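The Plot Thickens, and So Does the Squash
3/27/19

The waiting list for the Raltunar Street garden closed last night with 70 names on it. We have 10 plots to give out. Those of you who are good at arithmetic will have spotted the trouble, and those of you who are on the list will be hearing from Tayla Cartwright by mail, in an envelope of a size that tells you nothing.

For everyone who already has a plot, a few notes before the gate opens for the season.

Water first. Last summer's bill came to $2,784, against a budget of $2,000. Part of that was the dry spell. Part of it was the hose at the Multilar end, which was left running overnight on what I will generously call several occasions. The new spigots shut themselves off after a few minutes. You will be annoyed by them, and I look forward to your notes.

Compost next. The left bin is for things that were once plants. Coffee grounds count. A leather sandal does not, whatever it may have meant to you. The right bin is resting until June, and the lid is down for a reason.

We are also trying a new tomato called Lillinari, which the seed packet describes as "vigorous." Anyone who remembers the vigorous mint of a few years back will want to plant it in a pot, possibly indoors, possibly in another county. Seedlings are on the shelf by the shed door, two to a household.

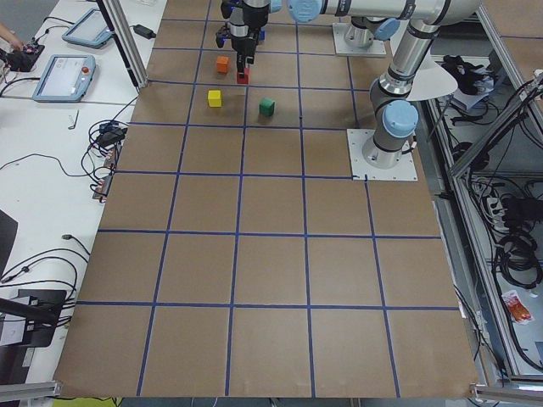
Plot lines have caused more hard feelings here than slugs, rabbits and the Tian Avenue squirrels put together. String sags, stakes wander, and every spring somebody's lettuce turns out to be growing abroad. The old map, drawn on the back of a feed bill, has been retired. What I would like out there is something like blue tape on brown paper, with straight lines, plain squares, and the red, yellow and green each keeping to its own patch. Soil doesn't take tape, so we are getting boards. They go in on Saturday morning. If your fence is on the wrong side of one, please move the fence. Last year two people moved the board.

Gate code is the same as before. Dues can go in the slot, folded, with your plot number on the outside.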